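Sturkwood warehouse shooting

The Sturkwood warehouse shooting took place in February in the parking lot of a storage building on the east side of Sturkwood, a mill town in Salier County. Three people were wounded and two were later charged. There were no deaths.

Background

The building at 1307 Dandomen Road had been rented out for private parties for several months. Neighbors had complained to the county about noise and blocked driveways, and deputies had been called there twice the previous fall. The owner did not hold a permit for public gatherings.

Shooting

An argument began inside shortly before 2 a.m. and moved out to the lot. Deputies collected 77 shell casings from the pavement and a drainage ditch - most of them from two handguns. The wounded were taken to the hospital in Shibata, where all three recovered.

Party guests had been given coiled plastic wrist keychains in place of paper tickets, and investigators used the colors to work out who had come in through which door.
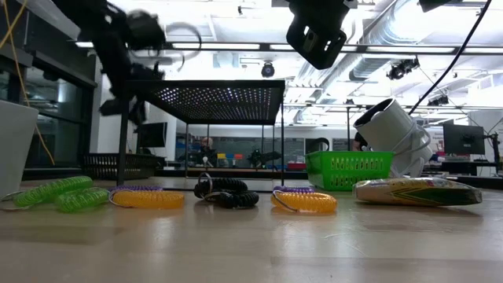
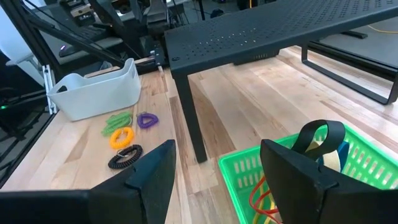 Investigation and trial

Detective Setsuko Kaneko led the inquiry. Two men from Shibata were arrested within the month and charged with aggravated assault. One pleaded guilty. The other, Dexter Panganiban, went to trial and was convicted on two of three counts. His appeal, which argued that a witness had been shown a single photo instead of a lineup, was denied.

Aftermath

Salier County began requiring a permit and a licensed guard for late-night events in rented commercial space. The building was sold and is now used for furniture storage.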